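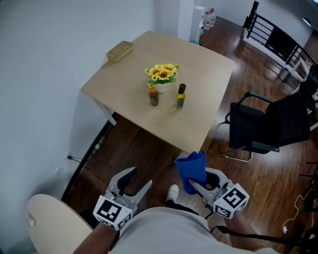
4.2 What stays on the table

We turn now to the part of the study that gave us the most pleasure to write up, and which took up far more of our conversations than we had planned for. When we first set out to look at how people look after a shared dining table, we expected to hear mostly about wiping, and about who does it. We did hear a good deal about wiping. But the people we visited wanted to talk just as much about the things that are left standing on the table between meals, and about the small decisions, made several times a day and hardly ever spoken aloud, over what may stay there and what has to go back to the cupboard.

We have come to call these the resident objects of a table. A resident object is one that is lifted, wiped under and put down again, where a visiting object (a plate, a school bag, the mail) is expected to leave. The word was suggested by Khrystyna Bilyk during an early round of coding, and it stuck, partly because our participants took to it so readily when we tried it out on them. One retired baker told us, with some feeling, that her pepper mill had been a resident for longer than her son had!

Figure 3. A table with its residents: flowers in a white pot, a bottle of red sauce, a bottle of oil and, by the wall, a shallow tan tray. The blue folded cloth is held at the near side of the table.

The arrangement in Figure 3 is a good one to think with, modest as it is. The sauce and the oil stand upright in front of the flowers with a gap between them, so that the whole group takes up only a little of the tabletop near its centre, and wide stretches on either side are left bare. Participants described this sort of grouping to us over and over, in nearly the same words: you keep the bottles with the flowers. Few of them could say where they had picked up the habit. Several thought it was simply how their mothers had done it, and one household in the Lacerda building put it down to the width of a serving dish, which needs somewhere to land.

The flowers deserve a word of their own. Those in Figure 3 are artificial sunflowers, yellow with brown centres, and artificial flowers turned up in our visits a good deal more often than fresh ones. We had half expected people to be a bit sheepish about this, and they were nothing of the kind. They liked having colour on the table through the winter, and they liked a pot that could be moved in one go, with no water to slop over the side. A cut-flower vase, by contrast, was nearly always treated as a visitor. It came out for company and was carried off to the sideboard when the table was wanted for homework.

Bottles were a more delicate matter. In 5 of the households, oil was allowed to live on the table and sauce was not, and in 2 it was the other way around. The reasoning was almost always about rings. Oil creeps down the outside of a bottle and leaves a sticky circle, sauce dries around the cap, and each household had its own firm opinion as to which was the worse offender. Where both were residents, as in Figure 3, the tabletop beneath them was usually the first place a cloth went. Wagner Moura, who carried out most of the evening visits, noted that people would often lift a bottle and run a thumb over its base while they were talking, without seeming to know they were doing it.

The tray is, to our minds, the most interesting of the lot. Nearly every household had something of the kind, a basket or a tray or the lid of an old biscuit tin, and it tended to sit well away from the bottles, toward an edge or against a wall. It worked as a kind of halfway house. Keys, napkins and pill packets could rest there without being told off, so to speak, and when it was empty it still held its place. We asked 7 participants whether they would move an empty tray before wiping down, and all but one said they would wipe around it and do underneath at the end of the week.

The cloth itself is neither quite resident nor visitor. Folded, it was welcome on the table for a minute or two; left open and crumpled, it was the one thing that everybody agreed made a table look unfinished. We take up the folding of cloths, and where they are hung afterward, in Section 4.3.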